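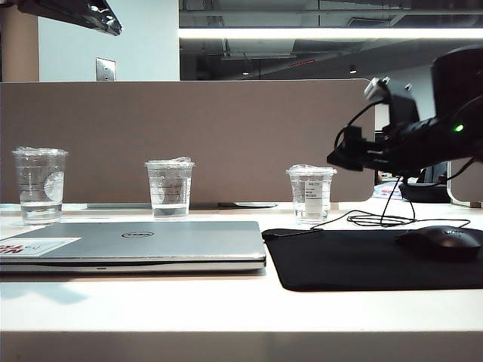
**Drinks on the desk: where do you keep yours?**

**robles_reader** - Thursday, 9 pm
Okay, I'm a convert! Cups go across the back, behind the closed laptop, with cling wrap over the top. Mine are clear plastic and only filled a third of the way, so there's less to mop up if I clip one with my elbow. The mouse pad gets the whole right side to itself and I love it. The desk feels twice the size!

**Drutley**
Three cups of water though? Mate, are you a camel?

**robles_reader**
Ha! I like having them lined up before I start. One has graduation markings, which is weirdly satisfying.

**cinen_st**
Love a white desk with a black pad, great colour combo. But I'm going to disagree on the cups. The one nearest the pad is right where my hand goes when I overshoot with the mouse. I'd shift it to the left end and leave the whole corner free.

**Drutley**
Agree with cinen. Also, wrap won't save you. I tipped a wrapped cup at the Dretby office and it went straight through the power board. $854 later I own a bottle with a screw lid.

**robles_reader**
Ouch!! Fair point about the lid. I still reckon wrap is brilliant for dust, and a roll costs next to nothing. Might slide that last cup over tonight.

**inkpot20**
Team wrap here. Mine has to be pulled properly tight or it sags into the water, so if yours is all crinkly give it another go with a fresh bit. A rubber band helps too - the fat ones off the broccoli are perfect.

**cinen_st**
Or use a shelf! I put a narrow one beside my desk and my drinks have lived there ever since. Best thing I've done to my study, and I've rearranged it 200 times.

**robles_reader**
No room beside mine, sadly, the bookcase is hard up against it. Trying the broccoli bands first!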